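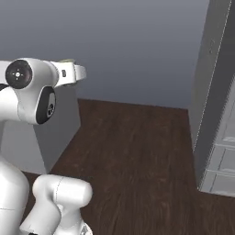 How do I get the musty smell out of a second-hand wool rug?

Asked by Harish Gowda in Home & Cleaning

Hi all, hoping someone can save me from myself. I bought a wool rug at the Mullville car boot on Sunday, 180 by 126 cm, dark red with a sort of cream border, and I was so chuffed with the price that I didn't stick my nose in it until I got home. It stinks. Not of dog or smoke, more like my grandad's shed, or a tent that was put away damp in August and forgotten.

So far I've hoovered both sides twice and hung it over the bannister with the windows open. The hall now smells as well. I did the bicarb thing overnight and it helped for a day, then the heating came on and the smell was back by teatime.

I can't see any mould. The back is woven (no rubber or glue) and there's a fringe at both ends which is a bit grubby. The label has mostly gone but I can make out Horimex on it, if that means anything to anyone?

My questions really are whether I can wash it myself without the red running into the cream, and if I do, how on earth do I get it dry in a flat with no garden. My sister says put it in the bath. My sister has also shrunk two of my jumpers.

Thanks in advance!

Answer 1 (marked as helpful by the asker)

I've done four of these now, so I'm no expert, but I've made most of the mistakes. Musty and woven wool usually means it was rolled up somewhere damp and the smell is down in the base of the pile. That's why the bicarb only worked for a bit, it sits on top.

Before you do anything wet, test the colour. Get a white hanky or an old bit of pillowcase, wet it with cool water and a tiny drop of wool wash, and hold it down hard on the red for a full minute. Do it in three or four places, and on the back too. If you get pink on the cloth, stop there and ring a rug cleaner. Red is the one that always gets you.

If the cloth stays clean I'd start with white vinegar. One part vinegar to four parts cool water in a spray bottle, mist the back first, then the front, and I do mean mist, it should feel like a towel someone has dried their hands on. Then get air moving over both sides. I prop mine across two clothes airers with a fan on the floor underneath and a dehumidifier in the same room with the door shut. Leave it until you're sure it's dry and then give it another day. It'll smell like a chip shop to begin with, but that goes!

I wouldn't do the bath, sorry to your sister. I did one in the bath once and couldn't lift it out (wet wool weighs a ton), and it sat there dripping so long that it ended up smelling worse than when I'd started. The fringe you can do separately with a soft toothbrush and a bowl of suds, old towel underneath.

Also check for moths while you've got it up. Part the pile along the edges and look for little gritty bits or bald patches. If you find any, wrap it up and find someone with a chest freezer.

No idea about Horimex, never come across it.

Yvette Beaulieu

Answer 2

just bin it mate, you'll never get it out. had one off my nan and it was the same. or put it in the loft

Answer 3

Agree with Yvette on the colour test and on keeping it out of the bath. I'd only add that if the vinegar doesn't shift it after two goes, get a quote for a proper wash before you give up. I took mine to Lloyd's behind the station and they had it 13 days, but it came back lovely and the colours were brighter than I'd ever seen them. Ask whether they do a full immersion wash or only clean the surface, as it's the first one you want for a smell.

And don't lay it flat on the floor until you're certain. I put mine down a day early on laminate and had to do the whole lot again.

Comment from Harish Gowda

Cloth came up clean, even on the dark bits! First go with the vinegar is done and it's across the airers now. Borrowing a dehumidifier off next door tonight. Will have a look for moths in the morning when the light's better.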